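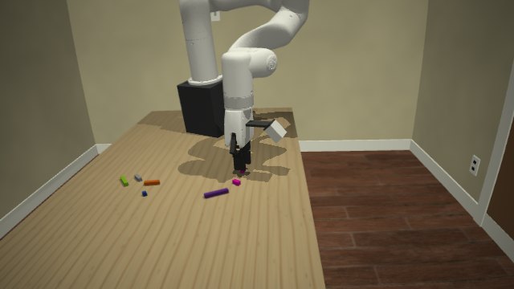 Issue 5 · Page 2-11

## 2.4 Comparing grippers in the simulated cell

This section covers the side-by-side trial of two gripper models on the simulated arm before either one is bought or mounted. It assumes that the controller software is installed (section 2.1) and that the block scene has been loaded at least once without errors (section 2.3).

The two models supplied with this issue are the Bultard parallel gripper and the Zovex linkage gripper. Both use the same wrist mount. The bracket on the side of the hand housing belongs to the arm model and stays in place for both.

### 2.4.1 Preparing the scene

1. Open the scene file `blocks_table` and wait for the physics status to read **Stable**.
2. Confirm that the seven blocks are on the table. The set mixes long bars with short blocks, and the lengths matter for the trial. Do not swap a bar for a block of the same color.
3. Set the random seed to 3,000. Use the same seed for both grippers.
4. Set the simulation step to 2 ms.
5. Turn shadows on. The vision module is tested under the arm's own shadow, and results taken with shadows off cannot be compared with results in this manual.

**Note:** The arm's shadow can spread across the middle of the table well to both sides of the gripper. Blocks near its edge are the ones most often given a wrong outline. Record these errors under *Vision*, not under *Grip*.

### 2.4.2 Loading a gripper

1. Move the arm to **Home**.
2. Select **Tool > Remove**. The hand housing stays on the wrist.
3. Select **Tool > Load** and choose the gripper file.
4. Enter the tool length from the gripper data sheet. The field does not update by itself when a new file is loaded.
5. Run **Tool > Check Clearance**. The check opens and closes the fingers at full width, then tilts the wrist through its working range.
6. Save the tool under a new name.

**Caution:** A wrong tool length drives the fingertips into the tabletop. In simulation this stops the run with error 870. On a real arm it will damage the fingers. Clear the error in simulation before copying any tool file to hardware.

### 2.4.3 Running the trial

The trial uses a straight-down approach: wrist vertical, fingers pointing at the wood, gripper lowered over the target. Angled approaches are covered in section 2.6.

1. Select the target block by its ID. Color alone is not enough, as the scene has more than one magenta piece.
2. Press **Approach**. The arm stops with the fingertips just above the block.
3. Check the target in the wrist view. From the room view a short block may be almost completely hidden by the fingers, and the overlay is the only sure way to see where it sits between them.
4. Press **Close**. Wait for the force reading to settle.
5. Press **Lift**, then **Hold**. The hold lasts 5 seconds.
6. Press **Return**. The arm lowers the block to its starting position and opens.
7. Repeat for the remaining blocks, then load the second gripper and run the full set again.

**Note:** Long bars should be gripped at the center. If the planner offers a grip near one end, reject it and press **Replan**. A bar that swings during the hold is logged as a slip, even when it does not fall.

**Note:** The smallest block is the hardest target for the Zovex model. Its fingertips move along a curve as they close — lower the approach height one setting if the fingers meet above the block.

### 2.4.4 Reading the results

The log gives one line per attempt.

| Code | Meaning | Action |
|---|---|---|
| G0 | Held for full time | None |
| G1 | Slip during hold | Check grip point, repeat once |
| G2 | No contact | Check tool length and approach height |
| G3 | Neighbor touched | Replan with a turned wrist |
| V1 | Outline rejected | Log under *Vision* |

Compare the grippers on G codes only. Attempts marked V1 are left out of both totals and should be run again after the scene is reset.

A G3 is more likely where pieces lie near one another. Do not move the neighbor by hand to get a clean result. If both planned grips end in G3, enter the block as **Not reachable** for that gripper and go on.

### 2.4.5 Changes in this issue

- Tool length caution added after a report from the Cornley site.
- Code G3 separated from G2 (L. Coman).
- Hold step rewritten; **Return** now opens the fingers without a second prompt (P. Hauksdóttir).
- Ardeleanu controller: the **Check Clearance** command is under **Arm**, not **Tool**. Menu names otherwise match.

Continue with section 2.5, *Camera placement*.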